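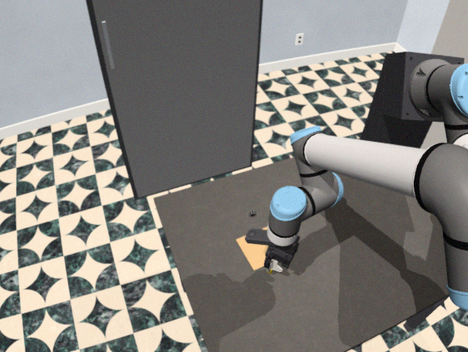

The arm over the work table in the simulator, gripper down above the orange-tan square.

Build the Cell Twice

At Parnmont we lost most of July to one robot cell. The arm was good, the gripper was good, and still 61 of our first 77 pick attempts had to be stopped by hand. My opinion after this month is simple: a small workshop should set up the cell in simulation first, and it should keep the simulated cell alive after the real one is running.

Many colleagues disagree. They say a model is always too clean, and the time is better spent at the machine with a wrench. I understand this. But look at where our hours went. The pedestal was mounted 62 millimeters too far from the table, so the elbow came too low on every long reach. In the model, which we call Fludance, I found this in two evenings. On the floor it had cost us almost three weeks, and we had drilled the holes already.

A second point is maintenance. When the gripper fingers are changed, the tool center point must be changed too – in the controller and in the model. At Nestetti, where I worked before, only the controller was updated. After a year the model was a nice drawing and no more.

I do not say that simulation replaces the technician. Friction, cables and worn bolts are still learned by hand. But I would ask every team for one rule: no bracket is moved on the real cell before it is moved on the screen.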